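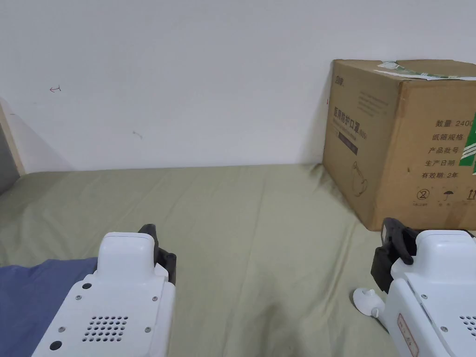 Re: reset rules for bed tasks

vida_runs
We ask everybody to smooth the sheet before each take, and honestly I love how tidy it keeps things! Two grippers level, then start.

deritz55
Gently, I disagree. Real beds have wrinkles, bless them. After nearly 300 takes I only clear loose clothing between runs.

povance_mo
With deritz on wrinkles, but please write the rule down, whichever it is (ours changed in February and oh, the muddle).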